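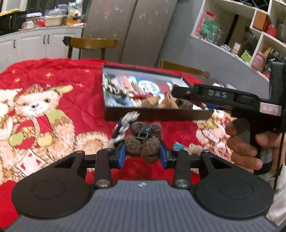

3. Collecting the demonstrations

For the Kindedis project we wanted examples from a real home, so our kitchen table, with its red teddy bear blanket, became our workplace for most of December. The task was tidying small things into a shallow open box, and we recorded 291 demonstrations of it with the hand-held grippers. Fuzzy hair clips were my favorite (and the hardest to label!).

Evenings suited us best, once dinner was cleared and the table was ours again.
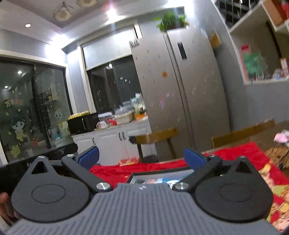 We kept 6 sessions in the final set, and I would still love to add more before we train the Umel model again.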